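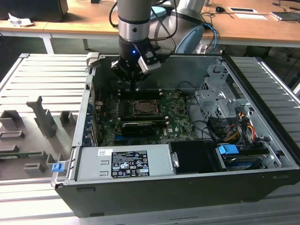

Checking a hand-eye calibration before you trust it inside a PC case

Posted 20 January 2024 by Leanne Entwistle
Filed under: Perception, Calibration, Teardown cell

Every hand-eye calibration tool I have used ends by printing a small number and inviting you to feel good about it. Ours is called Stilleo, we wrote it ourselves, and it does the same thing. The small number is the reprojection error, in pixels, and it tells you very little about whether the gripper will arrive at a memory slot or next to one.

What follows is the procedure we use at Clerham before anyone is allowed to blame the pose estimator, the planner or the computer case. It assumes a camera on the wrist, a two-finger gripper, and a job where the tool has to go down into a chassis with things on either side of it. If your camera is fixed to the table the same ideas apply but the transforms chain differently, and you should write them out again for yourself. Don't just swap two names in the script. Clive Dawber did that in December and it cost us a gripper fingertip.

What you need

A printed calibration board on something that does not bend. Paper taped to cardboard bends.
A pointed tip you can hold in the gripper, with a known length.
A way to log the flange pose and the image together, with timestamps from the same clock.
An afternoon. The vendor guides say minutes, and they are talking about the solve.

Step 1. Write down your frames

Do this on paper. You want base, flange, camera (color), camera (depth), tool tip and board. For each pair you intend to use, write which direction the transform goes and where the number comes from. In our files T_a_b takes a point in frame b and gives it to you in frame a. Your library may do the opposite. Plenty of libraries do the opposite in one function and not the next, so check with a point whose answer you already know.

The one thing the solver is looking for is T_flange_camera. Everything else in the chain is supposed to be known already. That "supposed to be" is where most of this page comes from.

Step 2. Collect poses that disagree with each other

The usual mistake is to fix the board on the table, float the camera over it and nudge the arm a bit between shots. You get beautiful detections and a badly conditioned problem. If the camera hardly rotates, the translation part of the answer is poorly determined, and no amount of averaging will fix that.

Tilt the wrist properly. Rotate around at least two axes that are not parallel, and spin around the camera's own viewing axis too. Include some views from the height you will really work at. We record 19 poses: 15 go to the solver and the rest stay out of it until Step 4. I don't claim this is an optimum. It was what fit between the arm's joint limits and our patience, and the results stopped improving somewhere before it.

Let the arm settle before each shot. If your driver reports "motion complete" when the trajectory has been sent, and many do, add a wait and check joint velocity yourself.

Step 3. Solve, and then distrust the result

Run the solve with more than one method if your library offers them. They will not agree exactly. Small disagreement means nothing much. Large disagreement means your poses are poor, or one of them is bad, or a frame is inverted, and you should go back before doing anything else.

Then look at the answer as if it were a physical object. Take a ruler to the wrist. The camera is bolted or clamped somewhere on it and the distance from the flange face to the lens is a thing you can measure badly but not wildly wrong. If the solver says the camera is on the other side of the gripper from where you can see it, believe your eyes. I have watched a good engineer spend most of a morning explaining why the sign was fine.

Step 4. The held-out poses

For every pose you kept back, compute

T_base_board = T_base_flange * T_flange_camera * T_camera_board

The board has not moved. So every one of those should come out the same, and they won't. The spread is the first honest number you get in this whole business, in millimeters and degrees, which are the units the gripper works in.

Print the translation and rotation separately. Please don't combine them into a single score. A small rotation error looks harmless over a short distance and turns into a missed latch over a long one, and a combined score hides exactly this.

Also plot the error against the camera's distance from the board. If it grows with distance, suspect the intrinsics or the rotation. If it jumps for one pose, look at that image. Glare across the board corner is a common cause, and shiny metal nearby makes it more common.

Step 5. Touch something

All of Step 4 can pass with a tool that misses. The board check never involves the gripper.

Put the pointed tip in the fingers. Detect a corner on the board, convert it to the base frame, and command the tip to a point just above it. Come down slowly, with the speed turned well down and a hand on the stop. Look at where the point is. Then go up, rotate the tool a quarter turn around its own axis, and come back to the same point. Do this for all four headings.

Reading the result:

If the tip lands off the corner by the same amount in the same direction on the table at every heading, the error is in the camera transform or the base, and not in the tool.

If the miss goes around in a circle as the tool turns, your tool center point is wrong. Recalibrating the camera will do nothing for you, although it will feel like progress.

If it does both, fix the tool first.

If it does neither and wanders at random, check that the tip isn't slipping in the fingers. Ours slipped. Freya Stockdale put a flat on the shank and a week's worth of theories went in the bin.

One warning about the first case. It only holds if you detect the corner once and keep that point for every heading. If you detect again after each turn, the camera error rotates as well and you can no longer tell the two apart.

Step 6. Repeat at working depth

This is the step people skip. A board lying on the table is lower than a motherboard inside a case on its side, and the arm's own geometry is not equally accurate everywhere. Raise the board to the height of the thing you will pick from. Then move it to each end of the area the gripper has to reach and run the touch test again.

On our cell the miss near the middle of the area was some 3 tenths of a millimeter. Toward the far end it was nearly double. Neither is a disaster for grabbing a connector. Over a row of memory slots, where the fingers have to go down either side of a thin module without landing on the neighbor, the second one is not good enough, and we now refine with a closer look before descending.

Step 7. Check the depth frame separately

If your perception uses color for detection and depth for height, you have two cameras and two calibrations, whatever the box says. Project the depth points into the color image over a sharp edge – the lip of the chassis is ideal – and see whether the edge in one lines up with the edge in the other. Do it at working range. An offset here looks just like a hand-eye error and it will survive every recalibration you do.

Bare metal is also where depth cameras make things up. Holes, punched plates, shiny brackets: expect missing values and the occasional confident wrong one. Do not take the depth at a single pixel. We fit a plane to the board area around the target and throw away the outliers, and we refuse to move if too few points are left. The refusal has been the most useful line in the module.

Step 8. Tell the planner what you now know

Our motion planner is a wrapper named Tamihana. It takes a padding value for obstacles, and for a long time that value was whatever made the demo run. Elsie Bramwell asked where it came from and there was a silence.

It should come from Steps 4 to 6. Take the worst miss you measured, add what you believe about the case model, and pad by that. If the planner can no longer find a path down to the slots, that is information about your calibration or your fingers. Turning the padding down until it plans again is how cables get hooked.

And model the camera. A wrist camera sticks out to one side, and a collision model containing only the gripper will happily rotate it into the drive cage. Put the cable in too, as a fat cylinder if nothing better is available.

What goes in the log

Dayana Solís keeps a file per calibration with the held-out spread, the four touch misses, the working height, the firmware version and who did it. We repeat the touch test after any knock, any change of fingers and any time the camera bracket has been loosened, including "only a little". The full procedure gets repeated if the touch test has shifted by more than we can explain.

Things I would not bother with

Temperature compensation, until you have done everything above. Learned correction of the hand-eye transform: I have read the claims and would like to see the held-out poses. Running the solver again on the same data in the hope of a better mood.

Known gaps

None of this tests gripping force or how the module behaves when the latches open. It also says nothing about whether your detector has found the right slot, which is a separate page and currently a short one. The Stilleo export script still writes quaternions with w last while Tamihana reads w first. There is a converter in the tools folder. Use it until one of us gives in.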